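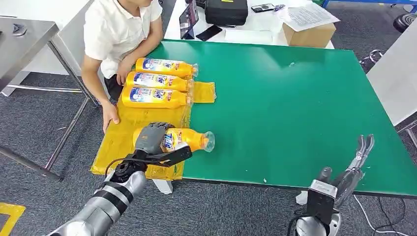

Kistetti for two-arm pick-up: a month with it

I've been meaning to write this up since April, when we finally got Kistetti running on our two-arm setup at Berkdale. A couple of you asked in the comments on the Onel post whether it was worth the trouble, and my short answer is yes, if your robot has real hands with fingers and you're tired of your policy grabbing everything like it's a coffee mug.

For anyone who missed it, Kistetti is a method plus a pile of code for training grasps from demonstrations. You drive the arms yourself, it records what the hands and the head camera see, and it learns from that. Plenty of things do this. The part that's different is what they call staggered contact. It splits each demonstration at the moment the first finger touches the object and learns the approach and the squeeze separately, with a small network that decides when to switch over. I was suspicious of it on paper (two networks and a referee, great, three things to debug!), but I wanted something that would cope with detergent bottles, and what we'd been using did not cope.

Why detergent bottles? They're mean. They're smooth, they're fat at one end, and when you lay them on their sides they want to roll. Ours are Tide, the orange-yellow ones with the wide clear cap, and we put them down in a heap at one end of the green table with a yellow plastic-like sheet under part of the heap. So the hand has to come down over one from above and get its fingers around the far side without shoving its neighbors along. A flat gripper can cheat by pinching the cap. A hand with fingers ends up all over the place unless it has learned something sensible.

Setup first. The install was fine. Calibrating the hands was not fine. The instructions tell you to set aside 30 minutes, and I lost an entire afternoon, mostly to the thumb. If your thumb zero is even a little bit off, the contact splitter thinks you're touching things when you're waving at the air, and then it chops every demonstration in the wrong spot and never says a word about it. Please, please look at the split plots before you train! There's a script for that in the tools folder and the readme doesn't mention it. I found it by accident.

We collected 80 demonstrations. Virgil Husar did most of the driving, and he has much steadier hands than I do, which I suspect matters more than any setting in the config file. (I did a batch after lunch one day. We threw the batch out.) You want a second person at the table to put bottles back between takes, and you want that person to be a bit messy about it. Our early takes had the bottles lined up far too neatly, and the first policy we trained fell apart as soon as one of them was turned.

Training went overnight on the one machine we have. No complaints there. It crashed once on a full disk, and that was my doing.

Okay, results. We ran 40 test grabs with the left hand, bottles put down fresh each time, and counted a grab as good if the bottle came up, stayed up, and didn't take a friend with it. We got 31. I was really happy with that! Our old single-network policy, same arms and same bottles, was losing the bottle often enough that we'd quit keeping a proper tally, so I can't give you a fair number to put next to it. I know. I should have. If somebody wants to run that comparison I'll gladly share the recordings.

The misses were interesting. Most of them were on the near side of the heap, where the bottle sits partly on the sheet with its neck out over the bare table. The fingers went down in the right place and the squeeze kicked in early, so the hand closed on the top of the bottle and it squirted out sideways. That's the switching network being jumpy. There's a threshold you can raise, and raising it helped, but then the hand hung around on the easy grabs as if it was thinking it over. I left it a notch above the default.

The glossy tabletop gave me less trouble than I expected. I had a whole plan involving matte paper and never got to it.

Two-handed work is where I'd knock points off. The write-up makes a big deal of passing an object from one hand to the other, and we could not get that going well. The right hand mostly came up open and waited for a bottle that arrived at a bad angle. Some of that is surely our data, as Virgil only recorded a few handovers, but the method also treats each hand's contact on its own, and I think a handover needs them to know about each other. Malik, the older method from before this one, did handovers better for us. It was worse at everything else.

The other gripe is the documentation, which was clearly written by people who already know how it works. Half the config options have no description. One of them is called "soft" and takes a number. Soft what?

Would I use it again? I'm using it now. We're moving on to bags of rice next, where I expect the contact splitter to have a terrible time, with the bag giving way under the fingers before there's any real grip. If you've tried it on anything floppy, tell me what you set the threshold to, and whether you ever worked out what "soft" does.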